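Speaker notes – "Can it do the boring bit yet?"
Clirnesside community workshop evening, October. 40 mins incl. questions. Laptop on the left, clicker is the grey one, spare batteries in coat.

Start without the title slide. Just ask – who here swept a floor today? Who loaded a dishwasher? Keep hand up if you'd pay to never do it again. Wait for the laugh, don't fill it.

Then say who I am. Nga Đoàn, eleven years on shop floors, packing mostly, then line planning, now I spend my days asking whether a machine can take a box off one surface and put it on another. Usual answer: yes, in the demo.

Point one – the chores we think are easy.
Folding a towel. Clearing a table. Picking up a sock. A four year old can do all of these badly and a robot can do most of them slowly. Say slowly twice. Towel story here if they look awake (the Plukero one, the arm folded the same towel for most of a morning and then folded the tablecloth with it).

Don't be snide about it. That team was good. The towel was a solved problem, the tablecloth was not on anyone's list.

Point two – the chores that are already done.
Dishwasher. Washing machine. Robot hoover, sort of. What they have in common: somebody changed the job to suit the machine. Racks, drums, a door that shuts. Nobody built a robot with hands to stand at the sink. Ask the room what they moved off the floor when they got the hoover. Somebody will say the cat bowl.

Point three – shop floor. This is the bit people came for so slow down.
The job I care about is dull. Goods come along, arm takes them off, puts them where they go. 380 an hour is what a fit person on our line does before lunch, less after. Karimi, the packing firm I was at before, wanted a machine to match the morning number all day. Reasonable thing to want. We got 203 on a good shift and that was with a person standing by to free it up.

Most of the practice now happens in simulation. You build the floor, the yellow lines, the ribbed surface the arm reaches over, and you let it have a go, and another go, overnight, and nothing gets broken and no one has to pick it up.

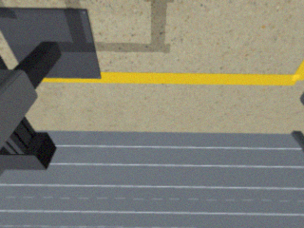
Cheap, is the main thing. One night of that is more tries than I could watch in a year. And you can shift the light, swap the floor colour, move the stripes, so it doesnt learn one room off by heart.

What goes wrong after is always the same stuff. Shadows – a dark band over a dark edge and it can lose where the edge is. The arm getting in its own way, big lump of gripper right where it needs to look. Anything shiny. Anything soft. Tape that's half peeled up. A real floor has a sticker on it from 12 years ago and a bit of shrink wrap that moves when the door opens.

PAUSE. Water.

Point four – what would count as yes?
My test, three questions, put them up one at a time:
Can it do the job next to people without a fence?
Can whoever's on shift sort it out when it stops, without ringing someone?
Can it do the job on a bad day, lights half out, wrong boxes, someone's left a pallet there?

Maven (the unit we've got on trial at Clirnesside) – yes to the first, at a crawl. Nearly to the second, two of the team can restart it and the rest have been shown once. No to the third. Say the no plainly. Don't soften it beacuse the supplier is in the second row.

Would I buy one? For one job, one place, yes, next year maybe. For the house, no. I'd still rather have a better dishwasher.

If short of time cut the towel. Don't cut the 203.

Point five – jobs. Will come up anyway so get there first. The lifting job hurts people, I have the shoulder to prove it. But the person standing by to free the arm was on the same money as before and bored stiff, and that's not much of an upgrade. Would like a proper talk about this, have no slide, just say it.

Questions likely:
How much does it cost – don't know yet for sale, trial was free to us, say so.
Does it learn while it works – ours doesn't, gets updated by the supplier.
Why give it an arm at all – good question, sometimes you shouldn't, a chute is cheaper.
When will it iron – no idea. Buy shirts that don't need it.

Sign-up sheet for the site visit is by the tea urn. Hi-vis provided, closed shoes please. Hand back the mic.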